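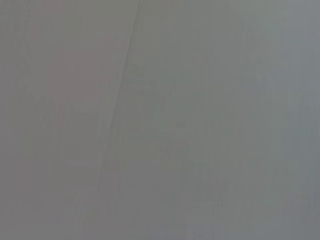

How long should a new lime plaster coat be left before painting? Four weeks per coat is what I work to, and longer in January.

The back bedroom at Wunton took 200 kg of Prurard base coat, mixed in the yard and carried up in half buckets. I put it on at 10 mm, scratched it the same evening and misted it morning and night for the first week. The heating stayed off.

The finish coat is finer and goes on at 3 mm. Trowel it once, leave it until a thumb makes no dent, then trowel again with a clean blade. Overworking brings the fat to the surface and you get crazing.

Paint is Mondisico limewash, five thin coats, a day between each. Materials came to £425, against £385 for gypsum and emulsion. The chimney breast is next, once the flue has been swept.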